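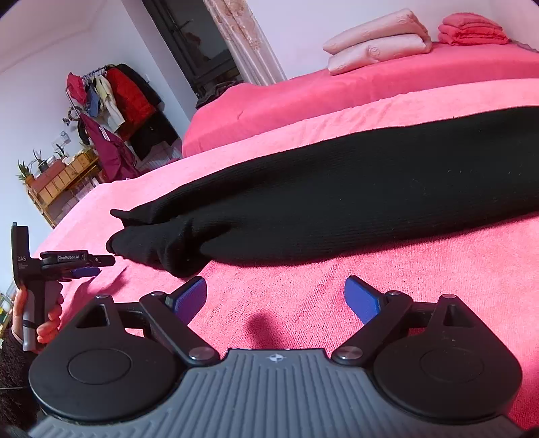
Chambre du fond : le tricot noir côtelé sur la serviette éponge rose, les serviettes corail près des oreillers.

Point d'étape d'octobre, atelier linge de la maison Plusau

Bonjour à toute l'équipe Drinda,

Je vous avais promis des nouvelles avant la fin du mois, les voici, un peu en vrac ! L'atelier de pliage a bien démarré. On travaille directement sur le lit, c'est de loin la surface la plus pratique de la maison (la table du couloir est trop étroite, j'ai essayé, on s'est marché dessus toute la matinée).

Côté serviettes, ça roule. Les corail tiennent bien en pile une fois pliées, et je les laisse à la tête du lit, à droite des oreillers, pour qu'on retrouve le même rangement d'une séance à l'autre. Les oreillers rose pâle restent l'un sur l'autre, on n'y touche pas.

Les tricots, c'est une autre histoire... Le long noir à fines côtes nous donne du fil à retordre : on le pose bien à plat, en biais, et le bout se ramasse en petits plis dès qu'on le lâche. Je voudrais qu'on lui consacre deux séances entières le mois prochain, en commençant par le poignet. Le dessus-de-lit en éponge accroche un peu la maille et j'hésite encore à le remplacer par un drap lisse. Dites-moi ce que vous en pensez !

Pour les sous : sur les 1798 euros de la subvention, il reste 95 euros, à garder pour la lessive. La dernière grosse dépense, c'était le lot de linge commandé chez Radebe, livré complet. La facture de Voltness n'est pas encore arrivée, je les relance cette semaine et je vous l'envoie dès que je l'ai.

Prochaine étape, les draps-housses (courage à nous). Il me faudrait votre accord pour 50 euros de paniers de rangement, à prendre sur le budget de novembre si possible.

À très vite, et merci encore pour votre patience avec mes tableaux !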